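Chapter 4
Where Your Computer Puts Things

I spent my first year as a repair tech mixing up memory and storage, and I did it in front of customers. A woman once brought me a laptop that was "out of memory," so I sold her more memory, and she came back the next day with the same message on her screen. Her drive was full of vacation videos! I gave her the money back and went home to read the manual, all 148 pages of it.

So let's sort this out before we go any further. Think about how you cook. You have a pantry, where food sits for weeks, and you have a counter, where you put the things you're using right now. The pantry is storage. The counter is memory, or RAM if you want to sound like the people at the parts store. A bigger pantry won't help you if you're trying to roll out dough on a counter the size of a paperback (I've rented that apartment).

When you open a program, the computer copies what it needs from storage into memory, and the processor works on it there. Turn off the power and whatever was in ordinary RAM is gone. That's why I'm such a pest about saving your work.
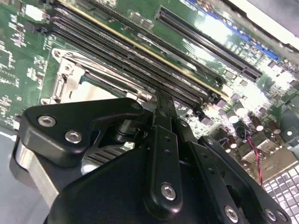

Figure 4.1 Memory slots on a motherboard, with the small retention latches at their ends.

On most desktop machines, memory comes on thin sticks that you can swap yourself. My old teacher, Urszula Stępień, made us do it with our eyes shut until we could feel the notch line up. You won't have to do that in this course, though I still think it's a great party trick. We'll get to the hands-on part in Section 4.3, and please read the bit about static electricity before you touch anything.

Plenty of laptops have their memory soldered in place, and then you're stuck with what you bought. My friend Kenta Oshima learned this the evening he took 9 tiny screws out of his and found nothing to upgrade. Look up your model first!

In this chapter we'll look at how memory is measured, how the processor finds one particular byte among billions, and what happens when the counter fills up and the computer starts borrowing space from the pantry. You'll need the binary numbers from Chapter 3, so if those are still a little foggy, go back and redo the practice problems on page 56.

4.1 Bits, Bytes, and the Big Prefixes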